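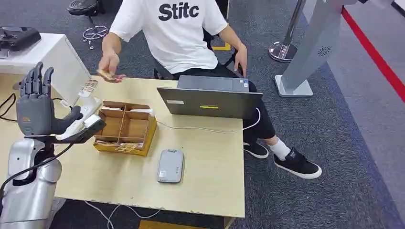

Sorting table with the compartment box, power strip and laptop in place.

Handout 2: Small parts, cables and the shared table
Workshop Practice, first-year group
Notes by Idrisa Simiyu, revised 04/05/2026

These notes go with the second session. Read them before you come, and bring a pencil and your parts list from the first session. The sheet on fixings is separate and you will get it from Mutua Mfaume.

1. What a working table is for

A table in a shared room does two jobs. It holds the work you are doing now and it holds the things that work depends on: power, a screen to read from, somewhere to put small pieces. Trouble starts when a third job is added, which is storage. A spare charger is left overnight, then a packet of something, then a box that belongs to another group, and within a week there is no clear space at the front edge.

In this course the table is cleared at the end of each session. Things that live on it permanently are listed on the card by the door. If an item is not on the card, it goes back to a shelf or goes home with you.

2. The compartment box

Small flat parts go in a shallow box with an open top and dividers. Cardboard is good enough. The boxes we use at Obura are cardboard because they are cheap to replace and can be written on, and when one gets tatty we throw it out and fold another.

Points to remember:

One kind of part per compartment. Two kinds that look alike should never be neighbours.
Use the front compartments first. You will be reaching into them all afternoon.
Leave at least one compartment empty for parts you can't identify. Clear it before you leave.
Do not fill a compartment above the height of its divider.
Write on the box, not on the divider. Dividers get moved.

Pick parts out one at a time, look at each one, and put it down before you take the next. People who take a handful drop some of it, and a flat tan piece on a patterned or speckled floor can take a long while to find.

Small transparent packets are a separate problem. They are easy to miss against a pale table top and easy to sweep into the bin with the offcuts. Either empty the packet into a labelled compartment straight away or staple it to your parts list. Keep the packet label in both cases. The Gison parts have their size on the packet and nowhere else.

3. Power

One power strip per table. Do not plug one strip into another. This is a room rule and there are no exceptions for short jobs.

Put the strip towards the back or the side, where you will not lean on it. If it is propped against something, check that the thing it leans on is heavy enough to stay put. A light box moves when the cable is pulled, and the parts move with it. The better place is flat on the table, or fixed under the back edge if your table has the clips.

Chunky adaptors cover the neighbouring socket. Plug these in at the end of the strip and you lose less room.

Do not stand a drink on the same table as the strip. Drinks go on the windowsill.

4. Cables

Most of the accidents we have had in this room were with cables, and most of those were at the front edge of a table. A cable which hangs down in front gets caught by a knee or a chair arm. Whatever is on the other end comes with it.

Run cables to the back where you can. If a cable has to cross the table, run it behind the work and keep it flat. If it has to come over the front for a moment, unplug it as soon as you have finished.

Coil what you don't need. A loose coil with one tie is fine — tight coils damage the cable near the plug.

Label both ends. We use white tape and a fine pen. Write your initials and what the cable is for, nothing else.

Cable lengths in the Eltura cupboard are 100 cm and 400 cm. Take the short one first. The long ones are for the far wall and they are always missing when somebody needs them.

5. Laptop and small devices

The laptop is for reading the parts list and entering your totals. Place it to one side, open towards you, so that the middle of the table stays free. Right-handed people generally find it easier on the left, but try both.

Portable drives, power banks and similar things should sit where you can see them, and well back from the edge. Put a sticker on top with your name. Silver-grey boxes with round corners all look the same at the end of the day, and last November two people went home with each other's.

6. Chairs, floor and feet

Sit so that both elbows clear the chair arms. If the arms knock against the table, lower the seat or move back a little.

Closed shoes only. Trainers are fine. Socks without shoes are not, carpet or no carpet.

Bags go on the hooks. Nothing is stored on the floor under the table. If something falls, pick it up then, before you carry on with the next part. The carpet hides small dark screws very well, so run the magnet over it at the end.

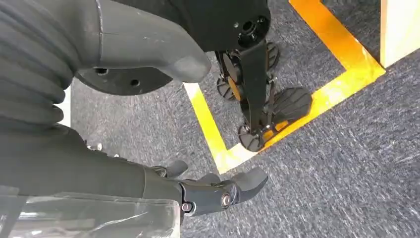
The carpet is vacuumed once a week, and anything still on it by then is gone. If you think you have lost a part, say so before you leave and write it on the sheet.

7. Exercise for the session

Work in pairs. Each pair gets one flat cardboard box, one set of dividers and a mixed bag of 20 parts from the Inard tray.

Fold the box and fit the dividers.
Lay out the table with strip, laptop and box. Change places with your partner and see whether the layout still works from the other chair.
Sort the bag. One person picks, the other enters the part in the list. Swap halfway through.
Check the list against the bag label. If the totals differ, look on the floor first, then in the spare compartment, then sort again.
Coil the cables and clear the table.

Allow the whole second hour. Pairs who finish early can start on the fixings sheet.

8. For next time

Bring your finished list, signed by both of you. Mutua will collect the lists at the start and return them in the same session. Read section 4 again if your table was one of those with a cable over the front.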